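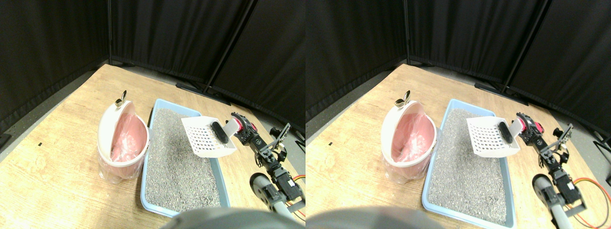 Doaa Gaber wrote in to say that scooping twice a day is the only thing that keeps a litter tray from smelling, and that everything else sold for the purpose is a waste of money. I'm with her on the second half. The first half I'd like to see tested.

Kowalchuk's last newsletter told us to scoop 5 times a day, which sounds like advice from people who also sell liner bags. I have 2 cats and a job. A slotted scoop, a bin with a lid that shuts and a bag in it, and one pass every evening has kept my back hall fit for company since November. Filling the tray nearly to the rim is another thing I doubt. Mine just kick the extra onto the floor, and I end up sweeping up litter I paid for.

Keep the bin right beside the tray, though. I'll give the experts that one. Carrying a loaded scoop across a room is asking for it.

Last updated: Sunday, July 28, 2019

Comments

Dwight Simard: Once a day? Your poor cats.

Huguette Tremblay: Agree on the overfilling. Mine dig to the bottom no matter how much I pour in.

Jocelyn Lemieux: Does the bag brand matter? The cheap ones rip on me.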